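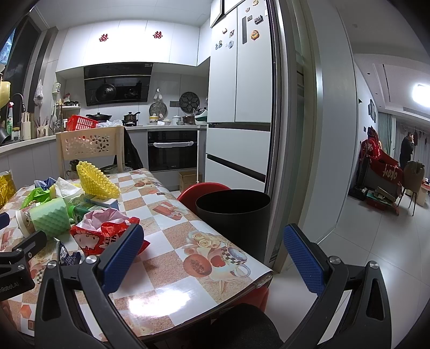 What does the Studik setlist collection contain?

Song lists from live shows by vocal groups and tribute acts, one row per song performed, with the act, venue and running order. It holds no audio and no lyrics.

Source

Rows were typed from printed programs and stage sheets held in the Narside and Waltosness archives. Grimshaw supplied the venue list. Shows with fewer than three songs on the sheet were left out.

Fields

act_id: stable key for the act, kept across lineup changes
show_month: month only, for example June
venue: name as printed on the program
position: place in the running order, starting at 1
title: song title, spelling corrected
medley: 1 if the song was part of a medley, otherwise 0
encore: 1 if marked as an encore on the sheet 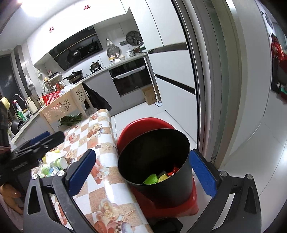
Known problems

Medleys are split into separate rows, so a set can look longer than it was. Stage sheets record the plan for the night, and late changes are missing unless someone wrote them in by hand. Acts that share a name are told apart by act_id only. Do not join on the act name.

Seven venues changed names during the period covered. The venue field keeps the old name, and the file venues.csv maps it to the current one.

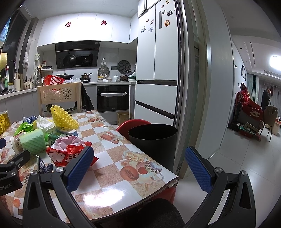 That file has two columns, old_name and new_name, and a venue with no change appears with the same value in both. Match on old_name.

Loading

Files are UTF-8, comma separated, with a header row. Version 10 and later quote all titles. Earlier versions do not, and titles with commas will break a simple parser.

Corrections

Send the act_id, the position and a scan of the sheet. Corrections without a scan are logged but not merged.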